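Pralstead's new practice package for two-armed robots went on sale on Monday, and I've been poking at it ever since. It's called Ongart – a simulated room, a robot with a pair of grippers and a white cabinet to work on, all for £159 a seat.
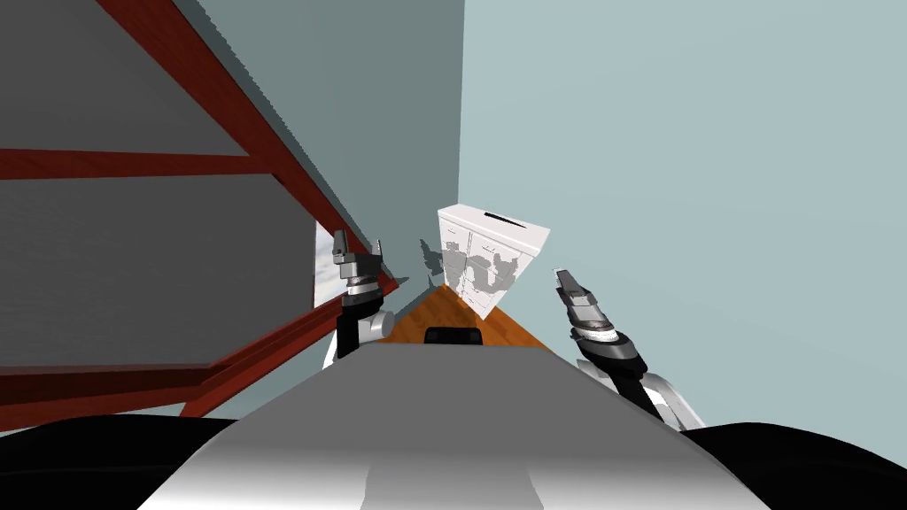 Rullcombe wondered whether a school could share one seat between classes, and would want that settled before paying. Fair point! The licence page says one seat, one machine, so I'm afraid not.

What I like most is the close-up view from the gripper, which you can flick to whenever you fancy. 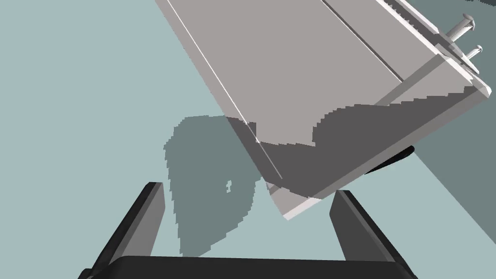

It does want a decent computer, mind. My old laptop wheezed through the first hour (the download alone took most of my lunch), and the shadows come out terribly blocky. The makers list 902 practice tasks, and I've tried six. 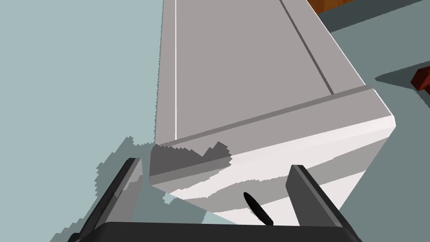 Close in on the pale unit, gripper open.

Sudcombe sells a rival package with roughly 2400 tasks, but it costs far more and I found the menus a real slog.
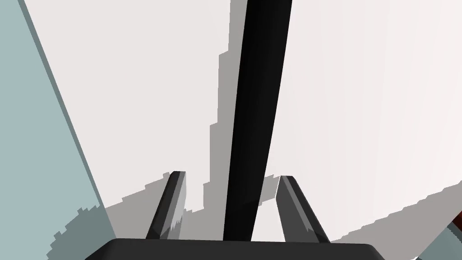
Support is by email only for now – I got a friendly reply by teatime – and a cheaper home version is promised for November.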